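Flukolon Oat and Seed Breakfast Mix, 500 g

Home / Pantry / Breakfast / Flukolon

Flukolon is a dry breakfast mix from the Brotden mill. We make it for people who want to eat more whole grains in the morning but do not have much time to cook. It has whole oats, barley flakes, sunflower seeds, flax seeds and dried apple. There is no added sugar, and the sweet taste comes only from the apple.

Many of our customers tell us that they were used to sweet cereals before, and that the first bowls of Flukolon tasted too plain for them. We suggest mixing it half and half with your usual cereal during the first week. After this most people like it alone, with milk or with plain yogurt.
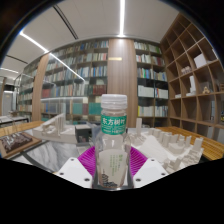
The mix can be eaten cold or warm. For a warm bowl, put four spoons of Flukolon in a small pot with one cup of water or milk and cook it slowly for five minutes. For a cold bowl, leave it in the fridge overnight in a closed jar. In the morning the seeds are soft and easier to chew, what older customers especially like.

One bag gives 13 portions if you follow the spoon measure on the back. Please drink enough during the day when you start to eat more fiber, and increase the portion little by little. If you have a medical condition or follow a special diet, ask your doctor first.

Details

Weight: 500 g
Ingredients: whole oats (67%), barley flakes (17%), sunflower seeds, flax seeds, dried apple
Contains: oats, barley (gluten)
Storage: cool and dry, close the bag well after opening
Item name: Flukolon Classic

The barley comes from Gosard and is rolled in our own mill. The Mendonça version, with dried fig in place of the apple, will be back in October when the new fruit is ready. You can leave your email at the bottom of the page and we will write to you when it is in the shop.

Opened bags should be used within two months. Unopened bags can be returned in the usual way, see Shipping and Returns.

Page updated April 23, 2026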